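Product Review: Mendik Roasted Seaweed Sampler, Large Assortment
Prepared by the Pantry Review Desk, Jondatico Consumer Guide
Lead reviewer: Kyung-hwa Ha

Scope of this review

The Mendik sampler is a mail-order assortment of roasted seaweed sold for household snacking, lunch boxes, and soup or rice dishes. The Guide purchased one box at the regular price through the Prenex online store in July. No samples were accepted from the seller. The box holds 14 packages from several makers, and the selection changes from month to month, so readers should expect some variation from what is reported in these pages.

Ordering and delivery

The order page is clear about the total weight and the return terms, but it says little about which packages will be included. Shoppers who avoid sesame or shellfish should write to the store before ordering. Our inquiry was answered the next morning with a full ingredient list in English. We would prefer to see that list on the product page.

The outer carton arrived in good condition. There was paper fill on all four sides and none on the bottom, and the two packages packed lowest had more broken sheets than the rest. The broken pieces were perfectly usable over rice or in broth.

Taste and texture

Four members of the desk tasted each package on the day it was opened. The plain roasted sheets were the favorites of the group: crisp, lightly salted, and clean on the finish. The sesame oil sheets were richer and left more oil on the fingers than some tasters cared for. One sweet-and-spicy variety divided the desk and would be best tried by those who already enjoy strongly seasoned snacks.

Thickness varies by maker. The thinner sheets dissolve quickly and suit young children. The thicker ones hold up in a hand roll for the length of a meal, though they turn chewy if rolled in advance. Readers who pack lunches should carry the sheets separately and assemble at the table.

Packaging and labeling

Packages with a clear window are a real convenience in this category - the buyer can judge the color and condition of the sheets before opening. Labeling is less consistent. Much of the printing is in Chinese, and English text is limited on several of the packages. Households that share a pantry may wish to add a handwritten note with the flavor and the date opened.

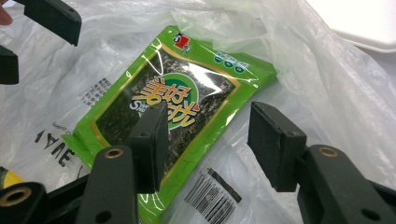
Windowed package of roasted seaweed with a lime green border and large yellow Chinese characters.

Storage

Once opened, the sheets soften within hours in a humid kitchen. We moved the leftovers to a Bonsu clip-top canister with a drying packet, and they were still crisp on the third day. Sheets left in a folded package on the counter were limp by the following afternoon. A short turn in a dry skillet over low heat brought most of them back.

Rating and recommendation

The desk rates the sampler four out of five. It is recommended for households that eat seaweed regularly and would like to compare makers before buying in quantity. Those who already have a preferred brand will do better with a single-variety case. The rating reflects one point deducted for the missing ingredient list and the unprotected bottom of the carton.

Questions about this review may be sent to the Pantry Review Desk, citing review number 307.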